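# Two grippers, one simulated arm, and a lot of wall

I've been putting off writing up the gripper comparison until I trusted my own numbers. I still don't, fully, but January is nearly over and the spreadsheet isn't getting any better by itself.
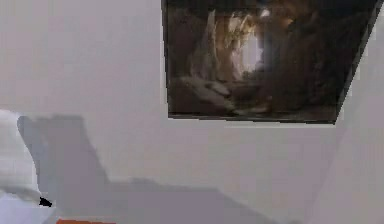 ## What I was trying to find out

Miten sells a two-finger parallel gripper and Skonditz sells a three-finger one that curls. The Skonditz costs $2,292 and the Miten costs $1,885. Both companies give away simulation models, and both say the models behave like the hardware. I've read that sentence on so many product pages that my eyes slide off it.

I'm a hobbyist with a garage and a limited budget, so before spending that kind of money I wanted to run the two models through the same jobs on the same virtual arm. I used Posmont as the simulator. It's free for personal use, it loads the arm model I like, and its default rooms come with walls and furnishings so that a camera has something other than gray void to look at.

The job was dull on purpose. Reach, close on an object, lift it, carry it sideways, set it down. 200 tries per gripper, with the start position nudged each time by a random amount. Any drop counted as a failure. So did any object that ended up on its side.

## The camera is half the problem

I expected to spend my time on fingers and friction. I spent most of it on the camera.

Posmont lets you put a virtual camera more or less anywhere, and I was swapping between several mounts to see which one gave the controller the best view. Some of them were terrible. The picture up top is from one of the bad ones: mostly blank wall, a slanted view of a dark woodland painting, a big gray shadow, and at the left edge a piece of smooth white something that I take to be the arm. The only strong color down low is a thin strip of orange-red along the bottom. A controller that depends on seeing what it's reaching for has very little to go on there.

And yet the controller will happily accept a view like that. It gave me no warning. It reported a confidence value, and the value was fine. I have grown suspicious of confidence values in general, and this did nothing to help.

I also don't love what low-resolution rendering does to edges. At the size the controller wants, everything goes soft and a bit blocky, shadows included. You could argue that real cameras are noisy too. Sure, but they're noisy in their own way, and a model tuned on soft blocky edges has been tuned on soft blocky edges.

## The results, for what they're worth

With the camera moved somewhere sensible, the three-finger Skonditz failed 30 times out of 200. I ran the Miten on the same set of start positions and it did slightly worse overall, though it was much better on anything with flat sides. Round objects were where it lost ground. It would close, squeeze, and the thing would roll out toward the base of the arm.

So Skonditz wins? I wouldn't say so. I changed the friction setting on the Miten pads by a small step, well inside what I'd consider a reasonable guess for rubber, and the gap closed. I changed it by another small step and the Miten came out ahead. Nothing in either download tells you what friction value the maker measured, or whether they measured one at all. The number in the file looks like somebody typed in a round figure and went to lunch.

I tried the same trick on the Skonditz and it barely moved. That might mean the design really is more forgiving. It might also mean the three-finger model has so many contact points that the solver is propping it up. I watched a few slow replays in which a fingertip was plainly sunk a little way into the object, and the lift was still scored as good.

## The controller swap

A reader of my last post told me to try the Bagheri controller in place of the stock one. I did. It's smoother, and the motions look like something you'd be willing to stand near. It's also slower, and its settings page is a long column of sliders with names like "compliance bias" that the manual explains by repeating the name.

Failures went down for both grippers with Bagheri. My guess is that this comes mostly from the slower lift. When I capped the stock controller at the same speed, most of the improvement showed up there too. I'd want to see that repeated before I paid for a license.

## Where that leaves the money

Unspent. If you made me choose tonight I'd lean toward the Miten, on price and because I mostly pick up boxes. But I'd be choosing on the basis of a friction number I made up, and I'd feel a bit silly explaining that.

Next I'm going to borrow a set of rubber pads and measure the friction on my own bench with a tilted board and a protractor. Then I'll put that value into the Miten file and run the full 200 again, with the camera pinned in one spot and a check that stops the run if the object isn't in view. I should have written that check first.

If you've measured either gripper's pads on real hardware, please leave the value in the comments, along with what surface you used.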